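The loyalty letter from Covetti came again, second one this month, promising 16 percent off "almost everything." I have shopped there for nine years and have yet to find out what the almost leaves in. Coffee was excluded last time. So was cheese, and anything made by Kälin, so that took care of my list. I went anyway, picked up a basket with a green rim and told myself I would buy bread and leave.

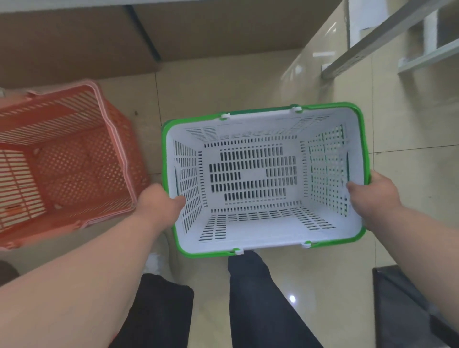

Lirkovano, 3/21/24

Bread, yes. Also a jar of Buketti peppers with a yellow sticker saying the price had dropped. I remember the old price, and I don't believe the sticker. The jar looks shorter too — I may be wrong, I threw the last one out.

At the register they asked if I wanted the app. I said no. The app would save me 2 percent and know when I run out of soap.

Saved in total: nothing, as the bread was excluded.

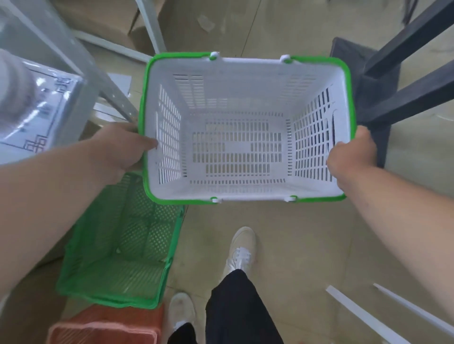

Evening

Had the peppers on toast. Too sweet, I think they changed the vinegar. The letter says the offer runs to the end of March and I have put it under the fruit bowl with the other one. Rain again, and the kitchen window still sticks.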